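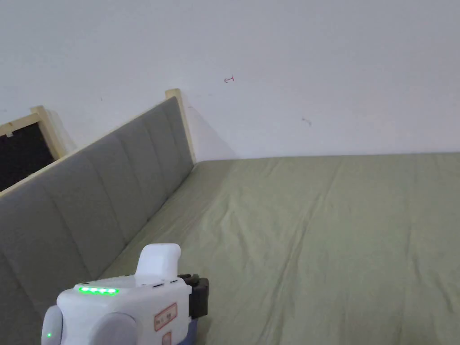
A bed with a grey headboard and a green sheet.

Politics > Local government > Threads

By Montserrat Ibarra | February

We use cookies to remember your settings and measure traffic. Accept all / Manage choices

1/ Villalobos district council has confirmed that its monitoring officer has opened a formal review of the Hukitz contract. Hukitz supplies the case-tracking system used by the complaints team. A short thread on what is in scope and what isn't.

2/ The review was opened under the council's contract procedure rules. It is a fact-finding exercise. It has no power to cancel the contract or discipline staff, and it can't make findings against councillors. Those go through the standards procedure, which has not been started.

3/ The trigger is a gap in the record. Between the old system being switched off and the new one going live, 240 complaints were logged on a shared spreadsheet. The council says 226 of them were later moved across. The other 14 have no matching reference in Hukitz.

4/ An unmatched reference doesn't tell us a complaint was ignored. It could be a duplicate, a withdrawn case or a typing error. The council has not said which, and its press office told me this afternoon that it won't comment on single cases.

5/ Scope, from the terms of reference: (a) how data was moved, (b) who signed off the move, (c) whether the late-reply figures given to the scrutiny panel were complete. Item (c) is the one opposition members asked for.

6/ Out of scope: the original tender. Two bids were received, from Hukitz and Prerix. The scoring sheets were published at the time with prices blacked out. Prerix has not challenged the award and the window for doing so has closed.

7/ On the figures. The panel was told the team handled 1,125 complaints over the year. The annual report gives the same total but has a footnote saying it excludes "items held outside the system". The panel paper has no such footnote.

8/ So the panel total may or may not include the spreadsheet cases. If they are missing, the share answered within the target time changes, and I can't work out by how much without the reply dates. I have asked for them.

9/ A few replies mention the Flitutano ward petition (800 signatures, bin collections). Separate matter. Petitions are handled by democratic services and were never stored in Hukitz.

10/ Process from here: the monitoring officer interviews staff and takes copies of the transfer logs. A draft goes to the chief executive for factual checking, then the final version to the audit panel. The panel decides whether it is heard in public.

11/ There is no fixed end date. The terms say "as soon as practicable". It is unclear whether Hukitz staff have been interviewed yet. The company says it will cooperate and hasn't answered my question about backups.

12/ Correction to 5: item (b) covers who signed off the move and also who tested it. I left out the second half.

13/ Terms of reference are with the audit panel papers, appendix C. The page numbering restarts halfway through, so search for "migration".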